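Gilten hand-held gripper, standard fingers: usable for flat retail packs?

Posted by Bramwell on Monday, April 1, 2019

We are evaluating the Gilten hand-held data collection kit for a packing task. Items are flat food pouches and thin printed pieces, placed on a white table. The kit ships with the flat rectangular fingers. Prametti sells a set of soft tips as an add-on.

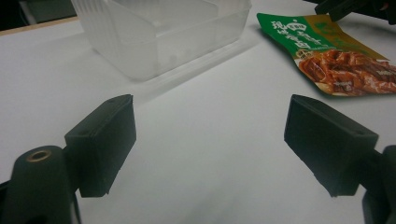
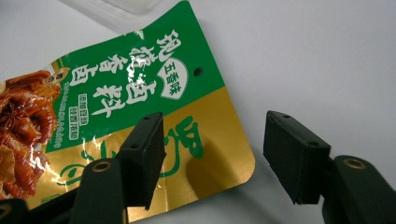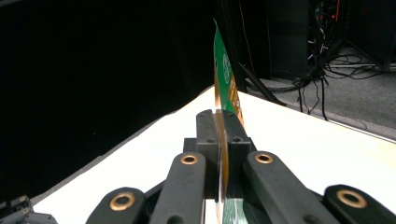
Black fingers on white, standard set, in all three.

Two concerns. A pouch lying flat gives the fingers very little edge to close on. Glossy film also throws glare into the wrist camera. Do the soft tips fix the first, and is there a setting for the second?

2 replies

Trandbridge
The soft tips help with grip force, less with pickup. A pouch flat on a hard table is an approach problem. Come in low with one finger on the table, push the near edge until the film buckles, then close. Thin stiff pieces are easier once they are on edge, as in your third picture – the standard fingers are fine for that. We recorded 176 demonstrations on pouches and dropped about 40 of them, mostly for missed edges.

For glare, lock the exposure before the session and move the lamp off to the side. Auto exposure on a white table will hunt every time the fingers close. Your third picture is already bright on the tabletop, so I would start lower.

packline_15
Had the same kit in December. Just buy the tips, they're cheap. No idea about the camera.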